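Tower drop-off and strip-down FAQ, Wonilley workshop. Updated August, more to come when theres time.

## Before you bring it in

**Do I need to back up first?**
Yes. Please. We don't do it for you unless it's booked, $95 extra, and it adds a day.

**Cables, monitor, keyboard?**
Leave at home. Just the tower. Power cord too if it's an odd one.

**Can I pull my own hard drive out?**
Sure, lots of people do. Tell us at the counter so nobody goes looking for it. Keep the screws in a baggie.

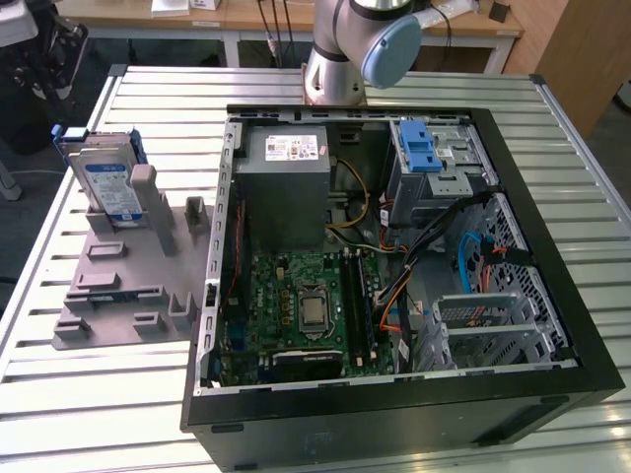 *Tower on its side, panel off. Power supply top left, drive cage at lower right empty.*

## On the bench

**Why lay it down?**
Easier to get at the board. Do the same at home: switch off at the wall, unplug, hold the power button a few secs, then lay it flat with the removable side up.

**What colour cable goes where?**
Don't trust colour for data cables. Orange, blue, black, depends what was in the drawer that day. Follow it to both ends, or take a photo before unplugging anyting.

**Will you re-paste the CPU?**
Only if the cooler's come off. Old paste gets cleaned up first.

**Is an old board worth fixing?**
Depends. Over 700 in parts and labour, we'll ring before going further.

## Pickup

**How long do you hold it?**
40 days from our call, then it goes to parts recycling at Kakthorpe. Drives left inside are wiped first.

**Open Monday?**
Afternoons only, from 1.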